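FOR IMMEDIATE RELEASE
Wednesday, June 1, 2022

Cetdale Elderberry Weekend Returns With Two Days of Tastings, Walks and Home Kitchen Classes

CETDALE — The Cetdale Elderberry Weekend is back this summer, and it's bigger than anything the valley has put on before! For two days in August, growers, cooks and curious neighbors will fill the old Trurner packing hall and the meadow behind it with jams, cordials, vinegars, hot pies and more purple fingers than a person can shake a stick at.

A total of 74 makers have signed up, most of them from within an easy drive of Cetdale. Many are families who sell from a card table at the end of the driveway the rest of the year. Others, like Rosik Orchards, have been bringing fruit to town for generations and will open their hedgerows to visitors on both mornings. The walks leave from the hall's east door at 7 a.m. and come back in time for breakfast, which will be pancakes, with syrup made on site.

New this year is the Home Kitchen, a run of six short classes for people who have never made a cordial or a shrub and would like to. Each class covers one recipe from start to finish, including how to strip berries from the stem with a fork, how long to cook them (raw elderberries can upset the stomach, so this part matters) and how to strain without staining every towel in the house. Everyone goes home with a recipe card. Children are welcome in the morning classes with an adult.

Planning started in April, when the Van Damme Bakery offered its ovens for the pie contest. Entries may be sweet or savory, single or double crust, and must use fruit grown in the county. Last season's frozen berries are fine. Drop-off is at the bakery's side entrance before 9 a.m. on the first day, and slices go on sale to the public as soon as the ribbons are handed out.

The color of the fruit is half the fun. Cordial, vinegar and plain juice all come out in their own shades, and the tasting tables will have plenty of each to compare.

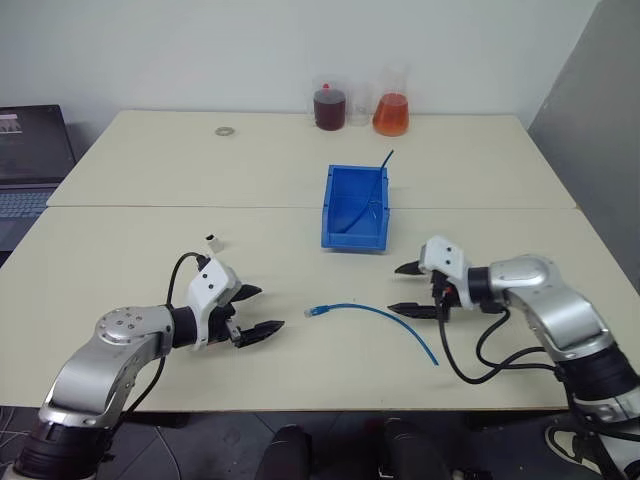 A dark reddish-purple liquid in a clear cylindrical container, with an empty glass vessel beside it.

Admission to the hall and meadow is free. Home Kitchen classes cost $6 and can be booked at the Cetdale library desk or at the door if places remain. Parking is in the school lot, with a shuttle running all day — bikes can be left by the meadow gate.

Makers who would like to join the waiting list, and reporters who want to come along on a hedgerow walk, are invited to contact the Elderberry Weekend office at the Trurner hall.

###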